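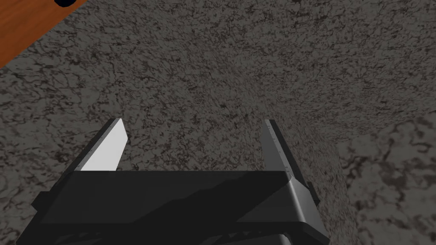 A gripper with nothing in it should stop

Fast one, before I lose the nerve. In October our simulated picking job at Holen logged 3,966 picks and called 99 percent of them good. Then Yaqin Ren opened the wrist views. Fingers wide apart, stone-pattern counter showing between them, and the log beside it saying "object held". Over and over.

The fault was dull. A timeout in the grip check returned the last known value, and the last known value was yes. Two lines of code. It had been in there 53 days. 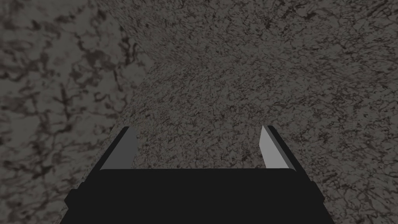 Wrist view from the simulator. Fingers open, nothing between them.

My view – and I know people at Fondodham disagree – is that this is a safety fault, not a bookkeeping one. An arm that thinks it's carrying something moves differently. Slower here, higher there, and it opens over a spot where somebody may have a hand. "Only simulation" doesn't help much when the same check gets copied to the real cell at Jendberg. Which was the plan.

Brândușa Pîrvu argued for a warning and a retry. Keep the line moving. I get it, I've been the one explaining downtime. But we had warnings allready. Pages of them, all yellow, all scrolled past.

So: no answer from the sensor means no. Arm stops, a person looks. And someone reads the pictures against the log every week, even a handful, even when teh number looks great. Especially then.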